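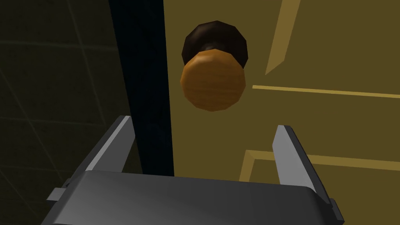 4. Discusión: el calor anómalo en celdas de níquel e hidrógeno

La afirmación de que una celda de níquel cargada con hidrógeno libera más energía de la que consume reaparece con cierta regularidad, y casi siempre con el mismo defecto: el supuesto exceso se obtiene restando dos cantidades grandes y mal conocidas. El informe del grupo de Jokutberg no es una excepción. Declara 45 W de exceso sobre una entrada de 238 W, pero la calibración se hizo con una resistencia situada fuera del volumen activo – un detalle que solo consta en el apéndice.

Repetimos el montaje con el calorímetro Avero y una celda de control sin hidrógeno. Al trasladar la resistencia de calibración al interior de la celda, el exceso cae por debajo de la incertidumbre del método.

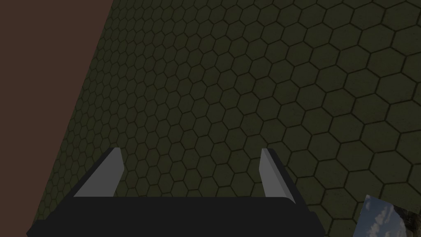
Fuente: elaboración propia.

Cabe objetar que nuestras series fueron más cortas. Es cierto: 20 ciclos de carga frente a los 1000 que invoca el informe original. Sin embargo, los autores no publican los datos de esos ciclos, solo una media, y una media no permite distinguir un efecto físico de una deriva lenta del termopar. Solicitamos los registros en marzo y seguimos sin recibirlos.

Tampoco convence la réplica atribuida al laboratorio Kavesach, que empleó la misma fuente de alimentación Hennessy y, por tanto, pudo heredar el mismo error en la medida de la potencia eficaz. Mientras no se publique una serie ciega con instrumentación distinta, no vemos motivo para discutir mecanismos nucleares.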